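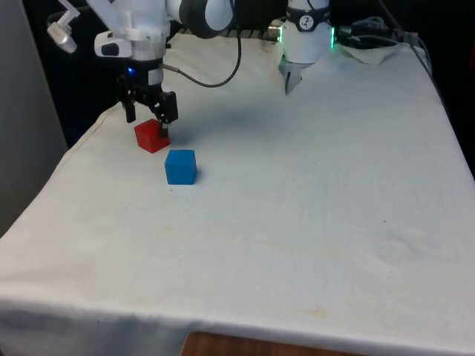
little red cube, big white cloth

OK so I've been putting this thread off for weeks but here goes. I cut my grocery bill way down this winter and three of you have asked me how, so this is mostly for you (hi Noreen).

Background: two adults, one of them a runner who eats like a horse. In January we spent 173 dollars in one week and I couldn't have told you on what. There was a lot of fancy cheese. There was a mango that I forgot in the crisper until it got soft and sad.

So the first thing I did was look in the freezer. Like really look. I found chili from who knows when, four bags of peas all open, and a loaf of rye that Helmi Lahtinen baked us last fall that I'd been saving for no reason at all. We ate the rye that night with butter. It was SO good and I'm mad I waited.

After that I started writing what's in there on a strip of masking tape on the freezer door. Cross it off when it's gone. I tried an app first and quit after 2 days, so tape it is.

Second thing, I switched stores. I used to do everything at Mustow on the way home from work and I still like their bread, but the produce is pricey and half of it comes wrapped in plastic. Now I do the big shop at Nasar on Saturday mornings. Onions, cilantro, dried beans, spices out of the big bins. Go before ten or the parking lot will eat you alive.

The guy at the Nasar spice counter will grind cumin for you while you wait!! I didn't know you could just ask. It smells so much better than the jar I'd had since my last apartment.

Last week's total was 102. That's with coffee, and I buy the good coffee, I'm not giving up the good coffee.

What we eat: a pot of beans on Sunday, which turns into tacos on Monday and soup by Wednesday if there's any left. Roast chicken every other week. Eggs a lot. Mohsin Shaikh gave me his mom's dal recipe and it's in there pretty much every week now, I double the garlic (sorry to Mohsin's mom).

Stuff that did NOT work for me: coupons. Meal kits. Making my own yogurt, which came out like warm milk with opinions. Buying a giant sack of potatoes, because they all sprouted and then I felt bad every time I opened the cupboard.

Somebody's going to ask about the Fuchs knife from my last post, so yes I still love it, no it wasn't cheap, it was 49 on clearance and I've used it every day. Chopping onions used to be the part I dreaded most.

Next up I want to try the farm stand out in Floscombe when it opens again in April. Murdo McIver swears by their carrots and he's picky about carrots.

If you have a good cabbage recipe please drop it below. I've got a whole one in the fridge and I've already done slaw twice.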